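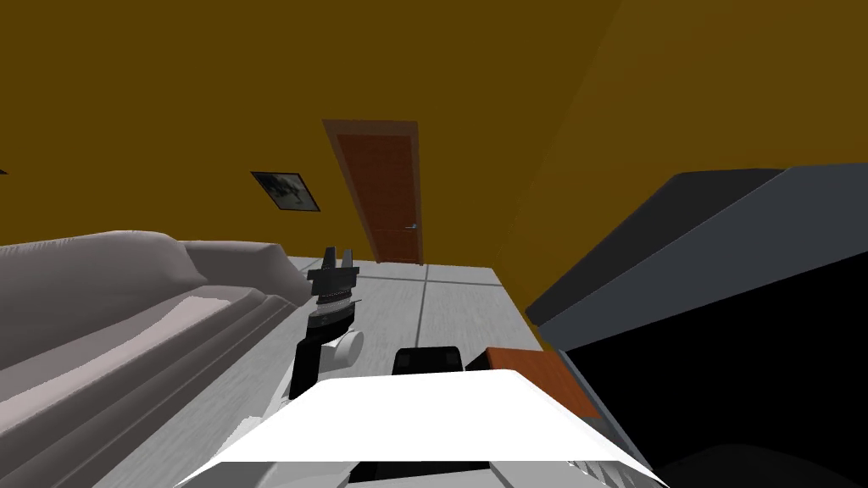
Room model, service pose: one arm raised, gripper fingers pointing up and slightly apart.

Grollumo workshop tips
Gripper care on the Zunero two-arm base
Revised 19 May 2025

Applies to the parallel gripper with bolt-on fingers. Units with the older molded fingers are covered on the sheet for the Grestia hand.

Before you start
Run the service pose in the room model first, with the furniture placed as it is in the real room. Check the raised arm against the sofa side and the table side separately. If the model reports contact, move the base and run it again. Do not edit the joint limits to make the pose fit.

Park on hard, level floor. Tile is fine, but keep the drive wheels off a wide grout line or the base may settle a little when the brakes release. Close the door to the room. Send the second arm down near the body and leave it there for the whole job.

Press the stop button, then switch off arm power at the rear panel. The raised arm holds on its brakes. Support the forearm by hand anyway before loosening anything above the elbow joint.

Cleaning the fingers
Wipe both fingers with a lint-free cloth dampened with isopropyl alcohol. Work from the base toward the tip. No solvent on the pads – warm water and a drop of dish soap, then dry with a clean cloth. Pads that still feel slick after drying are due for replacement.

Hair and carpet fiber collect at the root of the fingers, behind the slide cover. Pull them out with plastic tweezers. Compressed air drives them further in.

Changing the pads
Each finger has two small screws on the back. Take them out with a 2 mm hex key, lift the pad off, and clean the seat. Old adhesive comes off with a plastic scraper. Fit both pads at the same visit, even if one looks good. Tighten by hand until snug, then a quarter turn. Thread lock is not needed, and it makes the next change a nuisance.

Slide rails
Grease after every 200 hours of arm time. One thin film of light lithium grease on each rail, applied with a cotton swab. Cycle the fingers slowly by hand, full open to full closed, and wipe off whatever builds up at the ends. If the slide drags at one spot only, look for a nick in the rail before adding more grease.

Zeroing
Needed after any pad change. Restore arm power, stand clear, and select Finger Zero from the service menu. The fingers close, touch, and open again. Accept the new value if it is within 3 counts of the old one. A larger shift usually means a pad is not seated flat.

Vība setting for wrist play
Hold the wrist section below the gripper and rock it gently. A faint click is normal on a cold arm. Play you can see is not; log it and leave the arm out of service.

Wrist temperature
Let the arm cool if the wrist reads over 65 °C. Readings that high in ordinary use point to a blocked vent or a load held out too long.

Spares
Pads and screws are in the Vītola drawer, left side of the bench. Write down what you take. Rail covers are ordered as needed and take 14 days. Questions about fit go to Vija Grīnberga.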